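Print this page | E-mail this to a friend

Does the bag matter? Testing a storage claim about supermarket apples

Student project report by Aleksandra Baran
Supervisor: Hamidreza Mirzaei

Why I picked this

My grandmother keeps fruit in whatever bag it came home in. My uncle says that ruins it and that everything should go straight into a bowl. Both of them are very sure, and neither could tell me where they'd heard it. When I went looking, I found plenty of websites repeating one side or the other, usually in the same words, which made me think they were copying each other.

The boldest claim came from a leaflet for a produce bag called Kikotau. It promised fruit that stays "market fresh" for 30 days. The leaflet didn't say which fruit, what temperature, or what "market fresh" means. I wrote to the address on the back in March and got a coupon in reply.

What I did

I bought apples from one bin at the Skomwood grocery so they'd at least have started in the same place. They were split into 3 groups: thin plastic bag with the top knotted, the same bag left open, and an uncovered bowl. All of them sat on the kitchen counter, away from the window. I weighed each group on a kitchen scale every evening before supper and wrote down the result. The bowl group weighed 900 grams at the start, and I matched the other two as closely as I could.

I also asked Barbara Marciniak, my neighbour, to press each apple with her thumb and call it firm or soft. She didn't know which group was which. I thought this was my best idea at the time. I now think it was my worst, for reasons given further down.
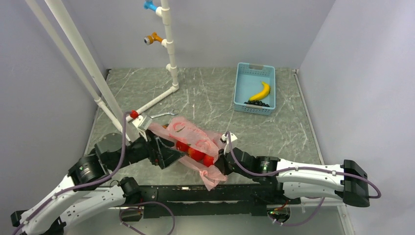 Results

The bowl lost the most weight. The open bag came second and the knotted bag lost the least. This is what you'd expect if water leaves the fruit and a closed bag slows it down, so I don't claim to have discovered anything.

Firmness was a mess. Barbara called one apple soft on the first evening and firm on the next, and I doubt it recovered overnight. By the end she was rating the bowl apples as the firmest, although they had the most wrinkled skins. It's possible that wrinkled skin feels tougher under a thumb. It's also possible she was tired of apples.

Taste I left out. My brother offered to be the judge, but he'd already told everybody which group was going to win.

What's wrong with it

The kitchen scale only reads in steps of a few grams, and some of the daily changes were smaller than that. I had one set of each group, so a single bad apple could have tipped the whole thing. Pressing fruit with your thumb bruises it - so the firmness test was probably damaging what it was meant to measure. A proper study would use a lot more fruit and a different apple for each reading.

I can't say the Kikotau leaflet is false. I didn't test their bag. All I can say is that an ordinary knotted one kept water in, and that losing less weight and staying good to eat may be separate things. Mould likes damp too, and I stopped before I could learn much about that.

Mr. Mirzaei asked whether I'd change how we store fruit at home. No. We eat apples too quickly for it to make any difference.

E-mail this report | Print

Comments (4)

Zdzisław Marciniak
Barbara has asked me to say that she was not tired of apples. The soft one was soft.

Carola Hamann
Did you check humidity in the kitchen? Ours swings all over the place once the kettle's on. I'd want that written down before I believed the bowl result.

Aleksandra Baran
No, I didn't have anything to measure it with. Fair point though, all the groups were on the same counter but I can't say more than that.

Carola Hamann
Then try the fridge next. Leave a few loose in the crisper and bag the rest, same colour of bag for all of them.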